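Stindcombe Joinery: Frequently Asked Questions

Questions we get asked most often by architects, interior designers and private clients. If yours isn't covered, ring the workshop or use the contact form.

What kind of work do you take on?

Fitted joinery and one-off furniture for hotels, libraries, offices, restaurants and houses. Reception desks, wall panelling, shelving, internal doors, staircases and built-in seating make up most of the order book. We don't make external windows or conservatories, and we no longer do kitchen refits where only the doors are being changed.

Do you work directly with designers, or only through a main contractor?

Both. On larger jobs we are usually a subcontractor and take our programme from the site manager. On smaller ones the designer or the owner appoints us directly. Several studios come back to us from one project to the next, and Inard has used us for hotel interiors since their first one. If you are a designer and want us named in the tender, tell us early so that we can comment on the drawings before they go out.

What do you need from me to give a price?

Plans and elevations, even if they are only sketches, the address of the site, the finish you have in mind and a date you are working towards. Photographs of the room help. If there is a lift, send us its inside dimensions. If there isn't, tell us how the stairs turn.

How long does a quotation take?

Allow 8 working days for a single room. Bigger packages take longer, and Murray Maihi in estimating will give you a date when he has seen the drawings. Quotations stand for 70 days. After that we have to check timber and veneer prices again before we can confirm.

Is there a minimum order?

No minimum value, but every order that goes through the workshop carries a setting-out charge of £400. It covers the working drawings and the cutting lists. If you later place a repeat of the same piece, the charge isn't made a second time.

Who does the drawings?

You or your designer supply the design drawings. We turn them into workshop drawings and send them back for approval. Nothing is cut until we have a signed set. Ivana Tapia runs the drawing office and is the person to speak to about tolerances, fixings and how our work meets other trades' work -- plaster, stone, flooring and so on.

Can I change something after I have signed the drawings?

Sometimes. Before the material is ordered a change costs you only the drawing time. Once the material is in, we will price it as a variation and send it to you in writing. Please don't agree changes with the fitters on site. They haven't the authority to accept them and it ends in arguments.

Which timbers do you use?

Oak, ash, walnut, sycamore and beech are the usual ones. We also work in larch and Douglas fir. Most large flat surfaces are veneered board, which stays flatter than solid timber in a heated building. We can lay up veneers from a single log where the pattern needs to run through, and you are welcome to come and choose the log.
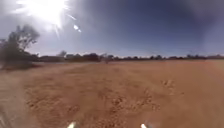 Solid timber is kept in our own store until it reaches the moisture content the building calls for. A library with the heating on all winter and a village hall that is heated twice a week need different figures, so we will ask how the rooms are going to be used.

Can you match existing joinery?

Usually. We need a sample of the moulding or a loose piece we can take away for a few days. Colour is harder than shape. Old oak has had decades of light and polish on it, and new oak stained to match will go on changing after it is fitted. We make up three sample boards and ask you to look at them in the room, by daylight and with the lamps on.

What finishes do you offer?

Hardwax oil, clear lacquer, stained lacquer and sprayed colour, all done in our own spray shop. For public buildings we normally suggest lacquer. Oil looks well and is easily patched, but someone has to re-oil it, and on a busy reception desk that rarely happens.

Do you supply ironmongery?

Yes, or we will fit yours. If you are supplying it, we need it in the workshop before machining starts, every hinge and lock of it. Catalogue dimensions aren't enough, as we have found to our cost.

When do you measure the site?

When the walls are plastered and the floor level is fixed. If the programme won't allow that, we can work from drawings and leave scribing margins. Both sides need to agree in writing where those margins fall.

How is payment arranged?

A deposit on approval of the workshop drawings, a second payment when the work is ready to leave, and the balance on completion. Contractors on monthly valuations follow the terms of the subcontract.

How long does it take to make?

It depends on the season. June and the weeks after it are our busiest time, with schools and colleges wanting work fitted over the summer. The longest job we have had in lately was the Idahosa reading rooms, with 379 separate panels, all numbered and all different. A single bookcase is a much quicker matter, but it still takes its turn in the queue.

Do you fit everything yourselves?

Our own fitters do nearly all of it. For sites a long way off we sometimes use Rasis, a fitting firm we have worked with for years, and we tell you beforehand if that is the plan. The guarantee is the same in either case and your contract is still with us.

Can I visit the workshop?

Wednesday afternoons are best, from 2 pm. Please ring first, and wear closed shoes. Children are welcome in the office but can't come on to the machine floor.

What happens if something moves or sticks after fitting?

Doors and drawers often need a small adjustment after their first winter. We come back once to do this at no charge -- send a note of which ones are catching and we will book a visit.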